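Cube shelf as pantry overflow: fixed positions or adjustable?

Gandotdale Home Forum > Storage and Shelving

slotted_angle
5/18/22
I am converting a white cube unit to dry goods and fruit storage. It stands against a wall on a tile floor. The top is a flat open surface and everything under it is square cubbies. Before I load it for real I want to settle two questions.

1. Does fruit belong on the top or inside a cubby?
2. Do I put one item in each cubby, or pack by category?

Current test layout is deliberately sparse. Fruit on top, with gaps. Bowl in the upper left. Boxed and round containers go low.

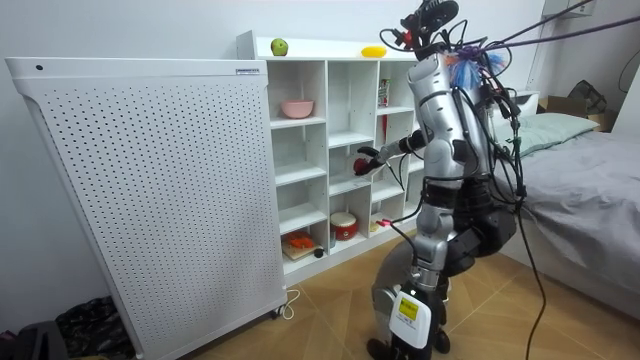 My reasoning for the low positions is that anything with a hard container can take a knock from a foot or a vacuum head, and anything heavy should sit near the floor in a unit that isn't anchored yet. The anchoring is on the list. I have the bracket and have not found the stud.

The juice carton is in an upper cubby because it gets taken most often. I may change my mind on that.

torque_and_tea
Anchor it first. Layout is a secondary question until the unit is fixed to the wall. Cube units rack sideways if the back panel is thin, and they tip forward if someone small climbs them.

slotted_angle
Agreed on order of work. No small people in this house, but agreed.

PandeoOwner
I have a Pandeo unit of similar type. The top holds fruit well enough if the air moves. Inside a cubby with a closed back, bananas went spotted a day or two sooner than on the counter. I did not measure anything, that is an impression from one summer.

As for one item per cubby, that is a waste of volume. A cubby is a box. Fill the box.

M. Deckle
Disagree with the above. A full cubby means moving three things to reach the fourth. I ran a packed layout for 8 months and the back row was a museum. Flour from the previous September was in there. I now keep a single row, front to back, and accept the lost space.

PandeoOwner
Then you needed a bin you can pull out. Bin in cubby, goods in bin, label on the front. The depth stops being a problem.

M. Deckle
The bin costs you an inch on each side and the label is wrong within a month.

slotted_angle
I priced bins. The Yang ones are 15 dollars each, so a full set costs more than I paid for the shelf. I could do the bottom row only.

Shireen Nel
Moderator here, posting as a user. Two points on fruit.

Apples give off ethylene and will hurry along anything ripening next to them. If you want the mango or whatever the yellow one is to last, keep it at the other end from the apples. If you want it ripe sooner, put them together in a bowl. Spacing on an open shelf in a ventilated room has a modest effect – a closed bag or drawer is where it gets obvious.

Second, flat white board and round fruit is a poor combination without a lip at the front. A rubber liner cut to size fixes it.

slotted_angle
Useful. I already have them at opposite ends by accident.
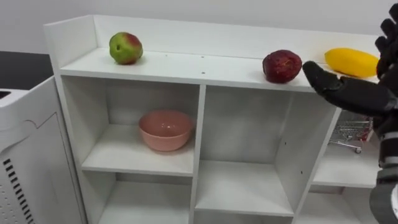
A liner is a better idea than the tray I had in mind, which would have eaten half the depth. The raised panel along the back stops anything going down behind the unit, and the side panel covers the left, so the open front edge is the one that needs attention. The green apple sits a short way in from that side panel and the yellow fruit is close to the right end. There is also a dark red one right next to the yellow, which I should probably move now that ethylene has come up. It can go in the pink bowl.

torque_and_tea
Any holes in the top board? Mine has them and crumbs get in. I pressed wax filler into each one and wiped it flush.

slotted_angle
Two small ones, one toward the back and one just in from the front. I took them for screw or peg holes. There are a couple in a cubby wall as well. Is there any chance they take shelf pins? That was the adjustable part of my question.

torque_and_tea
Measure the depth before you buy pins. If a hole only goes partway into the board it may suit a short pin. If it goes right through, it was for assembly and I would fill it. Two holes on one wall are no use for a shelf unless the opposite wall has a matching pair at the same height.

M. Deckle
Seconded. I bought a bag of 40 Prurkari pins on the assumption they were a standard size. They were loose in every hole. I still have 38.

PandeoOwner
Half shelves in a cube are a bad trade anyway. You end up with two slots too low for a cereal box.

M. Deckle
They are the right height for cans. We are not all storing cereal.

Shireen Nel
Please keep the cereal dispute to the cereal thread, which does exist.

slotted_angle
Plan as it stands: find the stud, fit the bracket, liner on top, red fruit to the bowl, bins on the bottom row only, single row everywhere else. I will check hole depth with a piece of wire tonight and post the number.

torque_and_tea
Check both sides of the divider while you have the wire out.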